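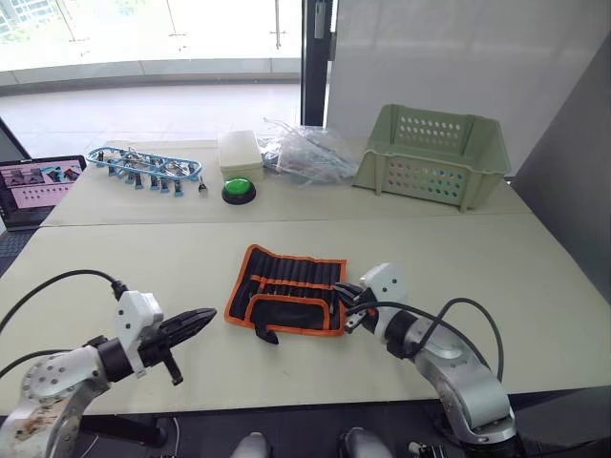

Why Do Things Have Pockets?

Put your hand in your pocket. What's in there? A tissue, maybe, or a rock you picked up at the park? Pockets are so handy that we forget somebody had to think them up!

Long, long ago, clothes had no pockets at all. If you wanted to carry a coin or a comb, you tied a little pouch to your belt. That worked pretty well, but there was a problem. Sneaky thieves could snip the string and run off with the whole thing! They were called cutpurses (say it out loud, it's a great word).

So people began to hide their pouches underneath their clothes. They cut a slit in the outside layer and reached through it to get at their things. Later on, tailors had the bright idea of sewing the pouch right into the clothing, and there it was: the pocket we know today.

Pockets aren't only for clothes, though. Once people saw how useful they were, they started putting them everywhere! Schoolbags have them, tents have them, and so do the backs of car seats. Workers who carry a lot of small tools can have a whole row of long, skinny pockets stitched side by side on one piece of cloth. Roll it up, and off you go.
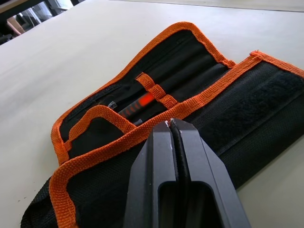
Animals got there first, of course. A mother kangaroo has a pocket of her very own skin, called a pouch, and her baby (a joey) rides around inside it. When a joey is born it's only as big as a jellybean! It crawls up through its mum's fur, climbs in, and stays there for months, drinking milk and growing. Wombats have pouches too, but theirs open toward the back, so the dirt doesn't fly in while they're digging. Isn't that clever?

And hamsters? They keep their pockets in their cheeks! A hamster can stuff its face with seeds until its head looks twice as wide, then hurry home and push them all out again with its paws.

Try it yourself! Fold a sheet of coloured felt most of the way up, leaving a flap at the top. Ask a grown-up to help you sew 3 lines from the fold up to the edge, then sew the two sides shut. You've made 4 pockets, all ready for your favourite pencils.

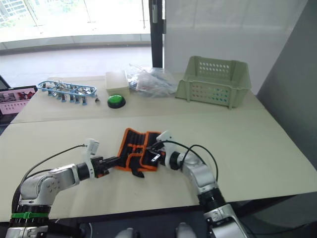

A tool roll in black and orange.

© Sestance Kids | Contact us | Back to top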